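Home | Articles | Sports | Leagues | Random page
Search this site Go

Stirkov Valley League

The Stirkov Valley League is an amateur baseball league that plays its games in the small towns along the Stirkov River, mostly on weekend afternoons and warm summer evenings. It grew out of friendly games between mill workers, who liked playing one another so much that they finally drew up a proper schedule — and bought a proper set of bases to go with it.

The season is 35 games long for each club, with the top teams moving on to a final series in late summer. The best-known clubs are the Delić Millers and the Flullent Rovers, whose rivalry fills the bleachers even in a poor year. Both play on grass fields with short fences in right, and left-handed hitters have always been very fond of them.
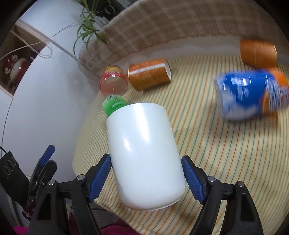 How is the league champion decided? The two teams left after the semifinals meet in a best-of-five series, and the first to win three games takes the Dutirex Cup.

The most fondly remembered final is the one in which Fares Nseir, a pitcher for Delić, came on in relief with the bases full and got out of the inning on two pitches, a pop-up and a long fly ball to center. The Millers won that game 5-2, and older fans will still gladly tell you where they were sitting.

League rules allow each club two players from outside the valley. Rained-out games are made up as doubleheaders, and the second game is cut to seven innings so that everyone can get home for supper.

Last updated Wednesday, December 12, 2007 | Contact | Back to top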